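Numer publishes good practice guide for hand-held gripper recording

2019-11-03

We're really pleased to announce that version 2 of the Numer good practice guide for hand-held gripper demonstrations is out, and it's free for any lab or workshop to use!

The first version came out in August and covered the basics of mounting and calibration. It drew 152 written comments, far more than we'd hoped for, and nearly every section is better for them. Smaranda Lungu and Ramil Quiambao did the bulk of the redrafting, with Virgil Coman looking after the chapter on markers.

That chapter has grown the most. Marker cubes must now be checked for scuffs and lifted edges before each session, and at least one face should stay in clear view of the other operator's camera whenever two people share a table. Finger pads get their own checklist as well — worn pads are to be replaced in pairs, and the change written in the session log.
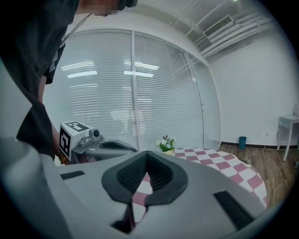 The section on people is brand new, and it's the one we're proudest of. Operators swap roles at set intervals, anyone who may be recorded signs a consent form first, and faces are blurred before footage leaves the site. Cables on the floor have to be taped down or routed behind furniture. Raluca Cozma argued hard for a plain-language consent form, and the one-page version in the appendix is a beauty.

Waaka and Gikgate have both trialled the draft over the winter. Gikgate applied it to a set of 3000 recordings and sent back a very thorough list of places where our wording on file naming could be read two ways. Those have all been fixed.

Nazareno Villa is now organising a companion guide on storage and labelling, and would love to hear from groups of any size, including one-person outfits. Comments on version 2 can go through the usual form on the standards page, and printed copies are available from the front office on request.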